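Quiénes somos

Gedport es un servicio de lavandería y cuidado textil para residencias, centros de día y alojamientos de estancia media. La entidad se ocupa de la ropa de casa y de la ropa personal de los usuarios en el mismo lugar donde estos viven, con equipos domésticos instalados en cada centro y con un procedimiento de trabajo común a todos ellos.

La actividad se inició con 3 centros y una única hoja de instrucciones. En la actualidad el servicio se presta en 40 centros, y aquella hoja se ha convertido en un manual de lavado que se revisa cada año en el mes de mayo.

Origen de la entidad

Gedport nace de la fusión de dos servicios anteriores: Niromo, dedicado al lavado de ropa blanca, y Midside, que gestionaba el mantenimiento de lavadoras y secadoras en edificios de viviendas compartidas. Ambos trabajaban con frecuencia en las mismas direcciones y con los mismos clientes. La integración permitió reunir bajo una sola responsabilidad la prenda y la máquina, dos aspectos que hasta entonces se facturaban, se programaban y se reclamaban por separado.

El nombre de Niromo se conserva en la línea de ropa de baño y el de Midside en el servicio técnico. Los contratos firmados con cualquiera de las dos denominaciones mantienen su vigencia y sus condiciones.

Objeto del servicio

El servicio comprende la recogida de la ropa en cada planta, su clasificación, el lavado, el secado, el doblado y la devolución al armario o a la habitación correspondiente. Quedan excluidas la limpieza en seco, las prendas de piel y las alfombras.

Cada centro dispone de un cuarto de lavado con una o varias máquinas de carga frontal. Se ha optado por este formato por su facilidad de mantenimiento y porque permite que los propios residentes, cuando así lo desean y el centro lo autoriza, participen en las tareas. Las cargas no superan los 8 kilos, y las instrucciones propias de cada aparato prevalecen siempre sobre el manual general.

El cuarto de lavado

La organización del cuarto responde a un criterio sencillo: la ropa pasa del tambor al cesto y del cesto a la mesa de doblado, sin apoyarse en el suelo. Los cestos son bajos y rectangulares, con laterales calados, y se colocan vacíos al pie de la máquina, bajo la puerta, antes de retirar la carga. El vaciado se realiza prenda a prenda, y las piezas voluminosas, como las toallas, se extraen en primer lugar cuando asoman por la boca del tambor.

La ropa de color y la ropa blanca se clasifican en origen. Cuando un centro solicita cargas mixtas, la petición debe constar en la ficha de servicio. 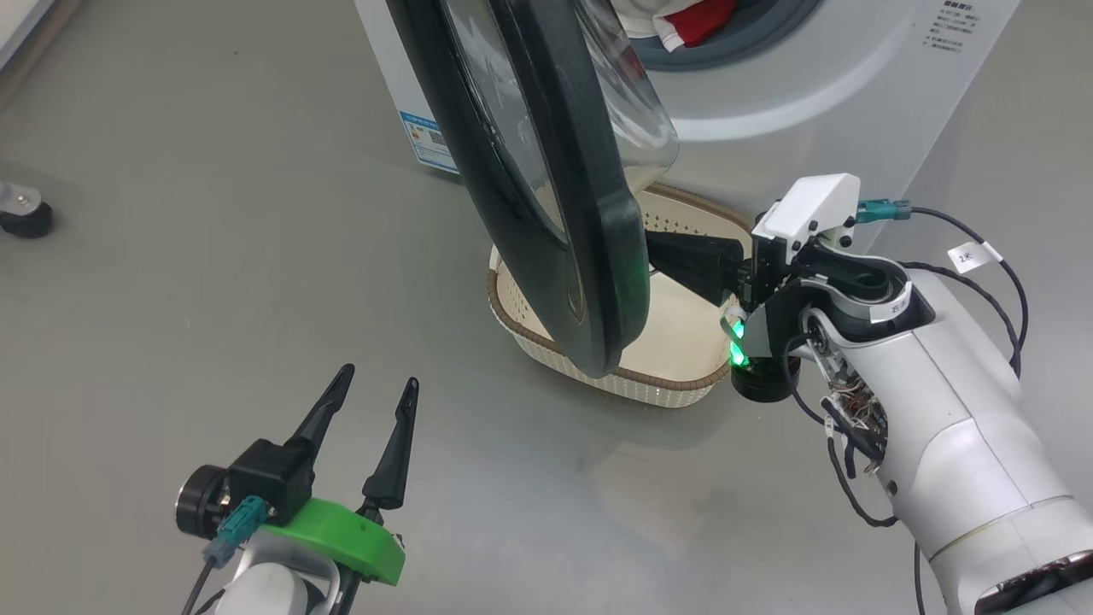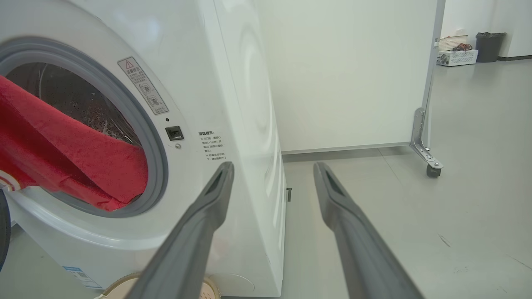 Cuidado de las máquinas

El servicio técnico visita cada cuarto de lavado conforme a un calendario acordado con la dirección del centro. En la visita se examinan la junta de goma de la puerta, el interior del tambor, el cierre y la nivelación del aparato. Las etiquetas de advertencia y de consumo colocadas por el fabricante no se retiran ni se cubren. En los equipos cuyos rótulos figuran en un idioma distinto del español, el centro recibe una traducción impresa que se guarda junto a la ficha de la máquina.

Entre visitas corresponde al personal del centro:

Secar el pliegue de la junta con un paño limpio después de la última carga del día.
Comprobar que no queda ninguna prenda pequeña en el tambor ni en el borde de la goma.
Dejar la puerta abierta cuando el aparato no se utiliza, siempre que el acceso al cuarto esté restringido.
Anotar en la hoja de incidencias cualquier ruido, fuga o dificultad en el cierre.

Las averías se comunican por teléfono o a través del formulario de clientes. Mientras dura una reparación, la ropa del centro se atiende en el taller de Humphreys, que cuenta con zona de lavado, secado y almacén de cestos.

Formación

Toda persona que se incorpora al servicio recibe formación en clasificación, lectura de etiquetas textiles, dosificación de detergente y manipulación de ropa de terceros. La formación se imparte en el propio cuarto de lavado, con las máquinas y los cestos que se emplearán a diario. Los centros pueden solicitar plazas para su personal sin coste adicional.

Identificación y devolución de prendas

La ropa personal se identifica con una cinta numerada que se cose en el interior de la prenda. El registro común admite 3000 numeraciones por centro y no recoge el nombre del residente, que únicamente conoce la dirección. Las prendas sin identificar se conservan en un estante señalado hasta que el centro indica su destino.

En caso de extravío o deterioro, el responsable del centro debe presentar la ficha de servicio correspondiente. La resolución se comunica por escrito, con indicación de la reposición o del importe que proceda.

Contacto

Las solicitudes de información, presupuesto o visita pueden dirigirse a la oficina de atención a centros de Gedport mediante el formulario disponible en este sitio. El manual de lavado se facilita a los centros adheridos en formato impreso.

Página actualizada el 19 de enero de 2022.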